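Zevgate wants 451 dollars a year for its simulated kitchen package, and for the past month I've been trying to decide whether a small shop like ours should pay it. I think we should, with some reservations that the sales page doesn't help with.

The package is called Otix. You get a set of rendered kitchens, a library of household objects, and a two-armed robot model that you can drive with your own control code. There are 200 objects in the library and six kitchens. You write a task, you run it, you get video and joint data back. It runs overnight on the one decent desktop we own, so I start a batch at six in the evening and read the results over coffee.

My case for buying it is simple. Our real arm is slow to set up, and every hour spent resetting a counter is an hour not spent on the grasp code. In Otix a reset costs nothing. I can run the same pick 100 times with the object turned a little each time, and I don't sweep up any glass. Small teams have lost whole weeks to that kind of work, and I don't think there is any virtue in it.

The kitchens are good enough. Wood grain, cabinet handles and glass reflections are all handled with more care than I expected at this price. What I can't judge from a render is friction, and the manual is thin on it. It gives one friction setting for each object. Real bottles vary, labels peel, and hands leave grease on things. You can change the number yourself, but then you are guessing - and you should write down that you guessed.

The wine bottle is the object I've used most. It is tall and narrow, and a small error at the wrist shows up as a large one at the neck.

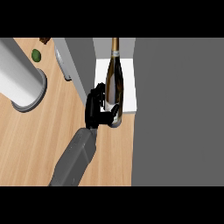
Desta Gebreyes read a draft of this and disagrees with me on the price. The yearly fee is the small part, Desta says, and the real cost is the time spent believing results that a real counter would have corrected in an afternoon.

I take the point, and I'd still buy it. I would also keep one day a week for the real arm, Saturday if that's the only day left, and drop any grasp that had only ever worked in Otix. Zevgate could help by shipping a range of friction values for each object in place of a single one. I've asked them for it and was told it is on the list.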